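3.2 Collection of demonstrations by remote control

Last updated: April 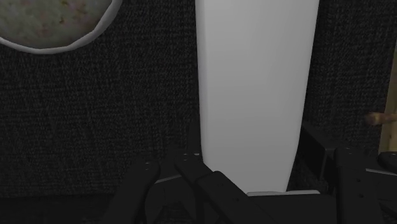

Figure 4. View from the wrist camera in the simulated tabletop task.

The demonstrations for the Rallus task set were collected in simulation by remote control. The operator holds a hand controller, and its motion is sent to the end of the robot arm, while a trigger opens and closes the gripper. We recorded 208 demonstrations in total, and each was saved together with the wrist view and the joint positions. In an early version the operator had only a fixed side view, and many grasps were too high or too much to one side. With the wrist view (Figure 4) the operator can compare the two finger pads with the sides of the object before giving the close command. This is important for a shape such as the tall white one in the figure, which becomes narrower toward the gripper, so that the pads do not meet two parallel faces. The surface of this object has no print on it, and therefore the operator must judge the alignment mostly from its outline against the dark woven surface.

We used the Ivden interface with two settings of motion scaling. In the fine setting, the hand motion is reduced by a factor of 5. Operators were free to change the setting at any moment, and the change was also recorded. Demonstrations longer than 80 seconds were removed from the training set, but we kept those with a second grasp attempt. As in the Koivisto baseline, pauses at the start of a demonstration were cut. Pauses near the grasp were not cut, as we wanted the policy to learn the slow approach also.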